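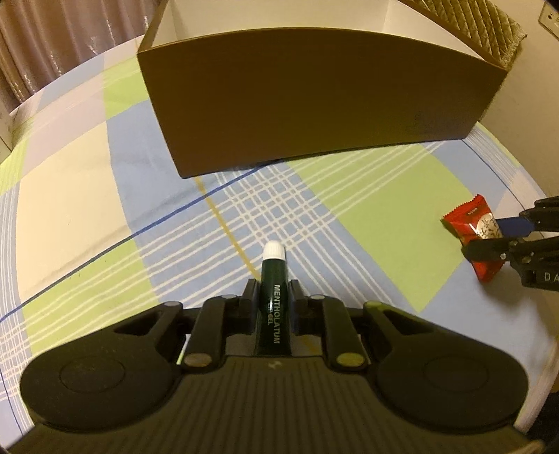 Wim Dijkstra contesta al segundo intento, con el altavoz puesto y algo zumbando detrás. "Perdona, estoy con el controlador abierto, dime". Lleva desde agosto comparando pinzas para Skallik, taller pequeño, cuatro personas, muchos cables. Primero las de mano, las que uno empuña y lleva la cámara encima. Luego vendrán los brazos. El orden no es casual, según él: "Si la pinza no vale en tu mano, en el brazo va a valer menos".

Dos modelos finalistas, de momento. Uno lo llaman Rukine y el otro Totari, nombres de la casa. Negras las dos, pero la Rukine lleva los dedos rectos, de placas apiladas, y la Totari va con almohadillas más blandas. La prueba es de lo más tonta de contar: coger cosas pequeñas y meterlas en una caja de cartón. Un bálsamo labial, un caramelo envuelto. Sobre una tela de cuadros.

¿Por qué tela y no una mesa lisa? "Porque la mesa lisa te miente. En la mesa lisa todo sale". La tela se arruga, se engancha, el dedo arrastra un pliegue y te cambia la altura. También los cuadros, dice, le complican la vida a la cámara: rayas, bloques claros, un tubo verde sobre verde pálido. "Mārtiņš quería quitarla. Yo le dije que ni hablar".

Mārtiņš es Mārtiņš Kivi, el de visión. Está en la misma llamada aunque tarda en hablar. Su queja va por otro lado: el gran angular. "Ves casi todo, la base de la pinza, los dedos, la caja, hasta la cortina del fondo. Pero la caja te sale combada. El borde recto es un arco". Se corrige por software, sí, y se pierde algo en las esquinas. Probaron una lente más cerrada y volvieron atrás. Con la cerrada la segunda mano desaparecía en cuanto se iba al lado. "Y si estás haciendo las cosas a dos manos, pues necesitas saber dónde anda la otra. Aunque sea un trozo".

Números. Wim los suelta de carrerilla: 2000 agarres previstos, 1200 hechos, 859 válidos. ¿Y los demás? Se ríe. "Los demás son mi culpa casi todos. Empiezas a grabar tarde, paras pronto, se te va el pulso". Válido no significa conseguido, ojo, significa que la grabación sirve: las dos pinzas con seguimiento de principio a fin. Un agarre fallado pero bien grabado cuenta. Eso les costó una discusión larga y al final ganó Ieva Šimkus, que lleva los datos y que no quiso ponerse al teléfono ("escribidme", y luego no contestó al correo).

El tubo de bálsamo es el objeto favorito de Wim. El caramelo, el que mas odia. El tubo tiene cuerpo, se deja apretar por la parte de abajo, y con los dedos rectos de la Rukine lo puedes sostener de pie. Con la Totari se gira. No se cae, se gira, y luego hay que soltarlo torcido. El caramelo es al revés. Las puntas retorcidas del envoltorio son lo único fino que hay para pillar y el dedo duro resbala en el brillo. "Con la almohadilla blanda entras por un extremo y ya. Con la otra, tres intentos, cuatro, y acabas empujándolo por toda la tela".

Entonces, ¿una en cada mano? Silencio. "Eso dice Mārtiņš". Mārtiņš: "Eso digo yo, sí". Wim no está convencido. Dos pinzas distintas son dos calibraciones, dos juegos de recambios, dos maneras de que algo se afloje. Los pernos de los pivotes, por ejemplo. En la Rukine los repasa cada 100 agarres con una llave que guarda atada a la muñeca. Antes no lo hacía y le entró holgura en un dedo, poca, pero la apertura medida dejó de cuadrar con la real y tuvo que tirar una tarde entera de grabaciones.

De la luz hablamos poco. Cálida y floja, la de la habitación. Mārtiņš preferiría focos. Wim no, porque donde van a acabar los brazos tampoco los habrá. El cliente es Dağdelen, almacén de pedidos pequeños, y allí fue Mārtiņš con un luxómetro y volvió de mal humor.

Queda el controlador, que es lo que zumbaba. El de ahora lee la apertura de los dedos con un retardo que Wim nota en la mano pero que en los registros apenas asoma. Ojārs Mets, que lo programó, sostiene que es el cable. Wim sostiene que es Ojārs. Han pedido otro cable para salir de dudas y va con retraso.

Le pregunto por los brazos, cuándo. "Cuando acabe los que faltan". ¿Y con qué pinza? "Hoy te digo la Rukine. Pregúntame después de otra tanda de caramelos". Cuelga el primero, que se le enfria el café, o eso me dice Mārtiņš, que se queda un minuto más para pedirme que ponga que la idea de la lente ancha fue suya.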